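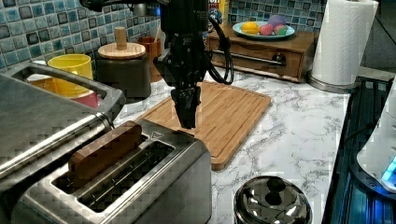 Ticket: Factory-direct status and short carton count, Lodar showroom
Opened by: Abdul-Rahman Gyamfi
Handled by: Bayu Sumampouw, Stakby buyer support
Opened: Oct 16, 2023
Status: Waiting on supplier

Reported problem

Our order was for 200 bamboo boards, placed through Stakby with a showroom listed as "factory direct". The goods reached our Plostton unit on one pallet and we counted 99. The packing list says 200. The showroom says the packing list is right and has asked us to count again. We have counted twice. I would like to know who packed it, as the carton labels say Ospina and I have never dealt with anyone called Ospina.

First reply (Bayu)

Sorry for the trouble. Lodar confirms it is the factory. Ospina is described as a "brand name used for export". I have asked for the weight slip from the warehouse.

Reply (Abdul-Rahman)

A brand name with its own phone number and a different street address? I rang it. They said they make the boards and Lodar takes orders for them. If so, we have been paying a middleman while being told there wasn't one. The listing has carried the factory badge since July. What does Stakby check before giving that out?
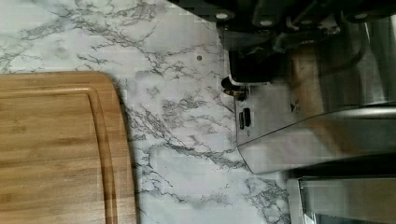

Checks done so far

1. Weight slip received. It is typed, has no stamp and shows a round figure. I can't treat it as proof of anything.
2. Business licence requested from Lodar. They sent a trade fair certificate instead. Requested again.
3. Forwarder's receipt shows 11 cartons. The packing list shows 22. Lodar's answer was that cartons "may be combined".
4. Badge checked on our side. It was given on the seller's own statement, with no visit made.

Reply (Abdul-Rahman)

Point 4 is about what I expected. They have now offered a credit of around 90 dollars against the next order. There won't be a next order until I see the licence, and a credit doesn't get me the missing boards. Please don't mark this as solved because an offer was made.

Note (Bayu)

Left open. Badge hidden on the listing for now. Refund claim form sent to buyer, carton photos still needed for all four sides. Chasing Lodar again tomorrow morning, their time.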